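Sealing a pine tabletop without it going orange
Posted in Home and Garden > Timber and Furniture
1,638 views

We bought a pine table second-hand when we moved to Wevley and I'd like to refinish it before the end of April. It was sold to us as unfinished, but I think it has had a thin coat of something at some point, as water beads on one half and soaks into the other. It will be used for meals and homework, so it needs to cope with mugs, wet glasses and felt pens.

My parents had a pine kitchen table in the eighties and it ended up the colour of apricot jam. I don't want that. I like the pale colour it is now. The knots don't bother me, although my partner would prefer to see less of them.

I have a random orbital sander, a couple of decent brushes and a carport to work in. What should I put on it, and do I need to do anything special about the knots? I was quoted $1,175 by a furniture place to strip and spray it, and that's more than three times what we paid for the table.

skondlow_shed

wattleandgum
Use a water-based polyurethane in matt or satin. Oil-based poly goes amber in the tin and gets darker every year, and that's most of what happened to your parents' table. The pine itself also darkens with light, so you won't stop it completely, but with a water-based product it will go to a soft honey colour and more or less stay there.

Sand first with 120 grit, then 180. Don't go finer than that or the first coat won't grip well. If the half that beads water still beads after sanding, you haven't got through the old finish, so keep going until a few drops soak in evenly over the whole top. Vacuum it and wipe it with a cloth dampened with metho.

The first coat will raise the grain and the table will feel like a cat's tongue. This is normal. Let it dry, rub it back by hand with 240, wipe, and do the next coat. I put 5 coats on ours because of the kids, but you could get away with fewer. Lay it on with a good synthetic brush along the planks and leave it alone. Going back over it when it has started to tack is how you get brush marks.
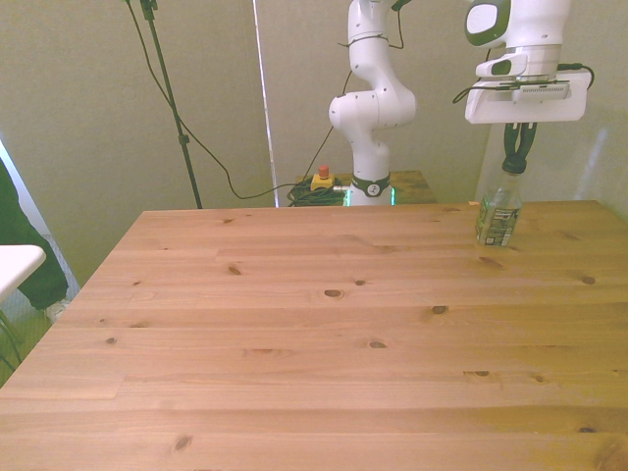 Pale pine top with the knots left showing.

Knots are the other thing. They hold resin, and on a warm day it can creep up through the finish and leave a sticky or shiny spot. Old timber has usually finished bleeding. On newer timber, dab each knot with dewaxed clear shellac, two thin coats, and let it dry properly before the poly. Keep it tight to the knot as it leaves a slightly warmer tone where it overlaps the pale wood. Get the dewaxed kind, as ordinary shellac has wax in it and the poly may not stick.

Your partner won't be able to hide knots with a clear finish. A whitewash will knock them back a bit, but the dark ones will still come through.

Do the underside as well, at least one coat. A top sealed on one side only can cup when the humidity changes. Then give it a couple of weeks before you put anything heavy or hot on it. It will feel dry the same afternoon but it isn't hard yet.

voyle_road
Hardwax oil. Never used poly and never will. Looks like plastic.

You can get one with a bit of white pigment in it that keeps pine looking raw. Two thin coats with a pad, buff off the extra after ten minutes or so. When it gets a mark you just sand that patch and put more on. Try doing that with poly.

Lay the rags out flat outside to dry when you're done, or soak them in a bucket. Oily rags in a pile can catch fire by themselves.

Also $1,175 is a joke. My brother-in-law got a whole dining set done for that.

kukov_timberyard_fan
Both of the above will work. With felt pens in the house I would lean towards the poly, as ink gets into an oiled surface quickly and sanding it out every month gets old.

Whichever you choose, test it on the underside first, on a patch big enough to judge, and leave it overnight. Pine varies a lot from board to board. Mine took the white oil well on four planks and went blotchy on the fifth, and I only found out once the whole top was done.

Check whether the boards are glued tight before you start, too. If there are gaps between them, crumbs will get in there and no finish will fix that.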